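Ticket: paper-handling episodes rejected at ingest, Rendham collection site
Status: Open, waiting on site
Opened: September 2022
Component: hand-held gripper, episode recorder 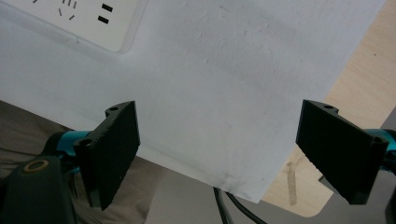 Murray Doucette: Before anyone touches the recorder, check the width signal. We had the same reject code at Kisatville with cloth. The ingest filter looks for a closing event and drops the episode if it can't find one. Thin sheet goods held with the fingers wide apart never trip it.

Summary from site
Paper task, hand-held gripper, single operator. Of 200 episodes uploaded to the Brovthorpe server, 78 were rejected with "no grasp found". Rigid objects recorded on the same gripper pass. The paper can rest across both fingers with a wide gap between them, and the labeller has no category for that.

Steps taken
Recalibrated finger width against the gauge block. No change in reject count.
Swapped the recorder for the spare unit. No change.
Re-uploaded 12 rejected episodes with the grasp filter disabled. All 12 ingested, with pose tracking intact from first sample to last.
Compared width traces for passed and rejected episodes. Passed episodes dip below the closing threshold at least once. Rejected episodes stay above it throughout.

Finding
Recorder and calibration ruled out. The fault is in the filter rule, as Murray suggested. Lowering the rejection rate by moving the threshold is not recommended: it would also admit aborted pick-ups, and those were the reason the rule was written.

Proposed change
Add a "supported, not pinched" label to the task sheet and let the filter skip the closing check when that label is set. The operator sets it at the start of the episode. Thibodeau maintains the filter and will need to approve the schema change. Their next release is in November.

Interim
Keep recording the paper task in both styles. Do not ask operators to pinch the sheet just to satisfy the filter; it skews the examples toward one grasp and the policy will learn that. Hold rejected episodes in local storage for up to 2 weeks, then move them to the archive drive. Do not delete.

Outstanding
Site to confirm whether the cardboard task shows the same reject code.
Reject log for the remaining episodes still to be attached.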